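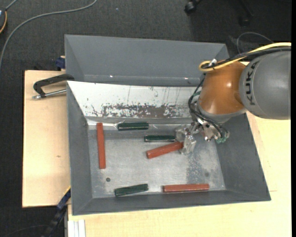
Speaker notes — Bins, Blocks and Worn Out Corners
Nov 3, 2022, Murnum shop hall, second slot after coffee

START. Say hi, thank Rhonda Robichaud for the room. Skip bio, it's in the handout.

Who has a bin at home or work that things just go in? Hands. Keep mine up too.

Point of talk: small wooden blocks, two colors, one metal bin. How you keep them, how you mix them, when you repaint. 20 min max, Réjean Li is on right after and he has the projector.

1. WHY TWO COLORS
Orange-red and dark green. Easy to tell apart across a room, even in bad light. Tried the blue from Fortin first, too close to the green by late afternoon. Dropped it.
Three of each is plenty for a sorting demo. More than that and people at the back lose track.
Color-blind question WILL come up. Red and green is a lousy pair for some people, say so straight out. Po-yen Hung puts a strip of tape on the greens for his classes. Works fine.

2. THE BIN
Big, gray, metal. Sloped rim so hands don't catch on an edge.
Two sections. Keep one EMPTY at the start, that's where the sorted ones go. People always want to fill both. Don't.
The floor gets scuffed to bare silver, leave it. The brown staining on the back panel — wipe, look for flaking, move on. I spent a whole March weekend scrubbing one and it looked the same after.
Holes in the floor: know where they are. Crumbs and splinters collect there, tip the bin out now and then.

3. CLAMP IT
Sounds dumb, do it anyway. Big metal bin on a wood table will walk. C-clamp on the side, onto a board, snug it down by hand.
(Skarik story here if time. Bin on the floor, Latifa Benmoussa's foot. Keep it short, ask her first if shes in the room)
Check the clamp before each session, not just the first one.

4. LAYING OUT THE BLOCKS
Scatter, don't line up. You want a couple flat along the back, one standing off by the side, one on the diagonal in the middle.
Against the wall is the hard spot. No room behind the block to get hold of it. Always put at least one there.
Leave gaps. Piles are a different talk.

5. WEAR
Numbers from our log, read slowly:
— 3,045 pickups since the last repaint
— 151 blocks in stock
— 104 still good
— 7 split along the grain, thrown out
The rest need paint. Corners go first, then the long edges. Chutima Mahawong asked for a thicker coat, we tried, it chipped in sheets. Two thin coats, overnight inbetween.
Bonine sells a clear topcoat, haven't tested it, don't promise anything.

QUESTIONS
If nobody bites ask THEM what they use for a bin.
Handouts by the door. Collect the sample blocks before people leave — lost two last time.
Give Réjean the clicker.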